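Cokow手持式夹爪采集套件试用评审会会议纪要

日期:2023年7月1日
地点:Evelstead二楼会议室
主持:Siwan Howells
出席:Haf Vaughan、Čestmír Jireš、Osian Gethin、Woo-jin Shin(供方Indudell技术支持,仅参加第一至三项)
记录:Haf Vaughan

一、上次会议遗留事项

1. 充电底座的电源适配器已更换,Jireš确认接口规格与订货单一致。该项关闭。
2. 中文版操作手册仍缺第四章(标定)。Shin答复译稿在校对中,先提供英文版供试用人员参考。该项保留。

二、试用情况

Jireš汇报。试用套件共两套,编号A、B,任务限定为织物类:夹取、提起、转移、对折。试用期内累计录制300段,经人工复核,可用于后续训练的比例约为70%。剔除原因以轨迹丢失为主,其次为起止标记缺失。B套的轨迹丢失多于A套,两套固件版本不同,目前不能判定是硬件差异还是固件差异。

手指部分:弧形手指对薄织物的夹持基本满足要求;布料成束时夹持稳定,单层平铺时首次夹取常需重复。Gethin提出指尖闭合间隙在长时间使用后有变化,手册未给出允许值。Shin说明间隙可通过关节螺钉调整,出厂扭矩值会后书面提供。

镜头部分:鱼眼镜头视场足够,手指与被夹物可同时入画。边缘畸变较大,现用标定板在画面四周的角点检出率偏低。Howells要求供方说明标定模型是否支持更换,Shin答复支持,需使用新版工具。 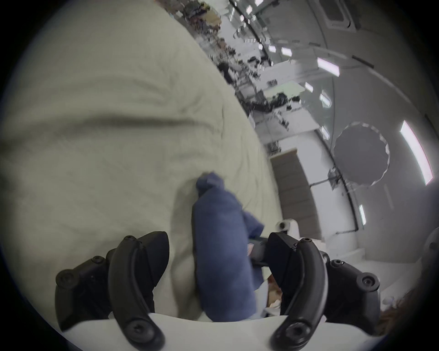

图1 织物夹取作业,腕部视角:双指夹持深蓝色布料,左侧为浅米色织物。

人体工学:试用人员反映连续手持操作后腕部疲劳,握把偏粗。Vaughan建议单次连续作业时长写入作业规程,具体数值待定。Shin表示握把有小号版本,可随下一批寄送,不另收费。

三、供方报价与服务条款

1. Indudell提交两种方案:买断,或按月租用并含标定服务。会议讨论了两种方案的维修响应条款。租用方案承诺备机替换,买断方案须返厂,运输时间不计入承诺期。
2. 手指组件按易损件计,不在保修范围。报价单列出的备件共49项,其中螺钉与垫片单独计价。Gethin认为应合并为维修包,Shin同意回去核算。
3. 数据归属:Howells要求合同写明录制数据归使用方所有,供方调试时取得的日志须在结案后删除。Shin无异议,需法务确认措辞。
4. 导出格式:现有软件只能整批导出,不能按任务筛选。Shin称下一版本增加筛选功能,未给出发布日期。会议要求不将未发布功能计入评分。

Shin于本项结束后离席。

四、内部讨论

Jireš倾向先租用,理由是轨迹丢失问题未定位,此时买断风险偏高。Gethin同意,但认为租用期内应至少完成一次同固件对比,否则无法形成结论。Vaughan提出织物以外的任务尚无数据,现有评分表中“适用范围”一栏应留空,不宜按供方资料填写。Howells同意留空。

五、决议

1. 暂不买断。与Indudell商谈短期租用,期限至9月。
2. A、B两套刷为同一固件后重测,任务与布料不变,再录300段,操作人员轮换使用两套设备。
3. 评分表“适用范围”栏暂缺,待刚性物体任务试用后补填。

六、待办

Shin:书面提供关节螺钉扭矩值、指尖间隙允许值;寄送小号握把;提交维修包报价。
Jireš:固件统一及重测安排;整理轨迹丢失片段清单,发供方分析。
Gethin:用新版标定工具复核两套镜头参数。
Vaughan:起草作业规程中连续作业时长条款;跟进手册第四章。
Howells:数据归属条款送法务。

下次会议时间另行通知,重测数据须在会前发至各出席人。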